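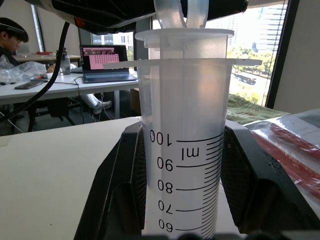
Measuring cylinder, 100 ml, frosted plastic

Uncombe Lab & Classroom — item 483

Milky white plastic, lets enough light through to see your level. Black printed scale, ml, numbered every ten, short ticks in between. Wide rim at the top with a flat flange, easy to pour into from a jug or another container.

Good for: school benches, dye mixing, plant feed, darkroom.
Not for: solvents, naked flame, the microwave. Please.

Reading it — stand it on something level, get your eye down to the line, read the bottom of the curve. Frosted plastic is a bit slower to read than clear, so add a drop of food colouring if your practising with a class.

Cleaning: warm water, washing-up liquid, soft bottle brush. No scourers, they take the print off. Dry upside down on a rack.

In stock: 142
Box of 45 also available, order as item 1016. Boxes go out from the Tolavlow store so allow a few extra days.

Returns — unused only, within the month. Put the order number on the outside of the parcel, not inside.

Price breaks for schools, ask Anjana Khondokar. Anything techncial, Nimal Haque, mornings best.

Next delivery of the 250 ml size due October.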